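MECH 3410 Robotic Manipulation
Handout 6: Comparing two parallel grippers in simulation
Lise Bélanger
Revised June 2, 2022

Purpose

In the February labs you tuned a single gripper on rigid blocks. This unit compares two grippers on the same arm, using kitchen objects with curved and uneven surfaces. All of it is done in the simulator. You will not need bench time.

The grippers

The Skirine model has two rigid fingers with flat faces, driven through a linkage. The Clovatine model has the same stroke but a compliant pad on each finger, which the simulator treats as a spring and damper at each contact. Both attach to the arm with the mount file in the Trillcombe folder. Do not edit the mount file. If you change the wrist offset your results can't be compared with anyone else's.

Setting up

Load the countertop world and check that the physics step matches the one in the course configuration. Keep the friction coefficient at its default for the first set of trials. Each gripper gets 18 trials, and half of those (9) are run with the object's starting angle rotated. Use the seed list provided so that both grippers meet the same starting positions.

Record the following for every trial:
- commanded closing force
- measured force at each finger
- object displacement between first contact and lift
- whether the object was still held at the end of the move

What to look for

Flat fingers on a rounded object make contact over a very small area. The solver reports this as one or two contact points per finger, and the object can pivot about the line joining them. Grasp height matters a good deal for that reason. If the fingers close well below the centre of mass, a small sideways acceleration is enough to tip the object.
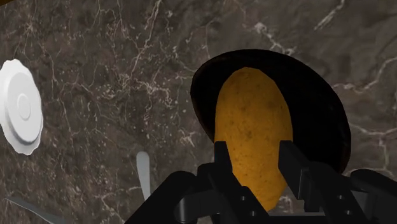
The wrist camera is useful for checking alignment before you commit to a lift, but it is a poor judge of contact. Two surfaces can look closed in the render and still have a gap in the collision geometry. Go by the force log. Turn on the contact overlay if the log and the view disagree.

For the write-up, plot displacement against closing force for each gripper on the same axes, and discuss any trial where the object was lost. Read the chapter by Tsoukalas on grasp stability first. Maximum length is about 2 pages, not counting plots.

Comments

Marjan Ghasemi: The seed list loads in reverse order on the lab machines. Is that a problem?

Lise Bélanger: No, as long as both grippers use the same order. Note it in your write-up.

Marjan Ghasemi: Thanks. Contact overlay is under View, then Debug, for anyone else looking for it.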